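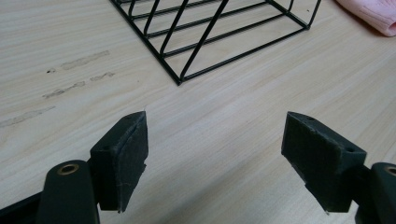

Voice assistant keeps hijacking my navigation app

posted by jala_rider

Hi all, I've got Vutum on my phone for maps and I use the built-in voice assistant to start a route while I'm driving. Ever since the June update, when I say "take me home" it opens the phone's own maps instead of Vutum, and then I've got two voices telling me to turn left, one a second behind the other! I have 70 saved places in Vutum and really don't want to move them all over. Is there a way to make it the default? Phone is on version 9 of the system.

Fulis

Had the same thing. Go into the assistant settings (not the Vutum settings, I lost an evening in there), find App Requests, and turn Vutum off and back on. Then say "take me home with Vutum" once and it should ask if you want to use it every time. Say yes. Mine has stuck so far, except over the car's Bluetooth, where I still have to say the name. Check your home address in Vutum too, mine was blank after the update.

Beneš

just use the other maps, it's fine now. I moved over last year and the import takes up to 1,000 places so your 70 will go in easy. you do lose the little notes on each one though

jala_rider

Off and on did it, thanks Fulis! Home was blank for me too. Still two voices if I start a route from the watch, so I'm leaving that alone for now.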